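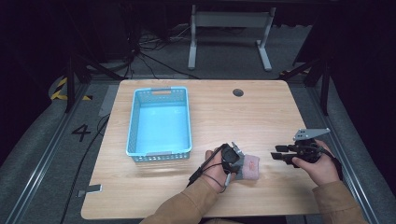

Light blue plastic basket on a wood-grain tabletop

Home Collection Kits: Tips for the Household

Participants in the Clallby study collect their own samples at home and mail them back. In the last round we received 586 kits, and 379 of them needed no follow-up call. Most of the calls we did make were about labels, missing forms and kits that sat too long before mailing. The tips below come from participants and from the staff who open the boxes at the Baert lab.

When the kit arrives

Open the outer box the same day and take out the gel packs. They go in the freezer, flat, with nothing on top of them. Leave the tubes sealed in their bag.

Read the whole instruction card once before you do anything else. Check the expiration date on the tubes. If it has passed, or if a tube is cracked, call the number on the lid and a new kit will be mailed to you. Please don't use a container from your own kitchen as a replacement.

Keep the outer box. It is also the return box, and every round a few of them go out with the recycling. Writing KEEP on two sides with a marker has worked well in busy houses.

Finding a place for it

Choose one dry spot away from the stove, the radiator and direct sun. A closet shelf is fine. Bathrooms get too damp for the paper forms and the collection cards.

Kits have small parts that roll. Put everything in one bin or tray with a rim and carry it to the table that way. If two people in the house are taking part, give each one a separate bin with a name on it, and collect on different mornings if you can. Mixed-up tubes cannot be sorted out later at the lab and both sets have to be thrown away.

Using the kitchen refrigerator

Some samples need to stay cold until pickup. Use the back of a middle shelf. The door warms up every time it is opened, and the bottom drawer may be cold enough in some models to freeze a small tube.

Put the sealed sample bag inside a second container with a tight lid, and keep it apart from food. An old food container is all right for this, but mark it and don't use it for food again. Tell everyone in the house what it is. A note on the lid is better than a note on the refrigerator door.

If the power goes out, keep the door shut. Write down when the power went off and when it came back, and put the note in the box with your form. Do the same if you find the door was left open overnight.

Cleaning up

Clear the table and wipe it down before you start. Let it dry. Wash your hands for the full time printed on the card and dry them on a clean paper towel. Cold hands make finger-stick samples slow, so hold them under warm water first.

For spots of blood on a hard surface, put on disposable gloves, blot with a paper towel, clean with soap and water, then use a household disinfectant and leave it wet as long as the label says. For spots on clothing, rinse in cold water before washing. Hot water sets the stain.

Used lancets go in the small hard case that comes with the kit. Do not put them loose in the trash or in the return box. If the case is lost, call us before collecting. Rules for throwing out lancets differ from county to county, and your pharmacy or trash service can tell you what applies to you.

Labels and forms

Write on the label before it goes on the tube. Ballpoint works best; gel ink smears in the refrigerator. Put the label on straight, running the long way, and don't cover the barcode.

Fill in the collection time right after you finish, with a.m. or p.m. Kits with no time on the form make up a large share of our calls.

Sending it back

Collect in the morning, before 10 a.m., so the box can go out the same day. Put the frozen gel packs in last. There are 4 of them, two under the sample bag and two over it. The form goes in the side pocket, outside the plastic.

Ralotero drivers will pick up from a porch if you ask for it when you book. In January, or during a hot spell, hand the box over in person or take it to the Madero drop-off counter. Keep the tracking slip until you get the message that your kit has arrived.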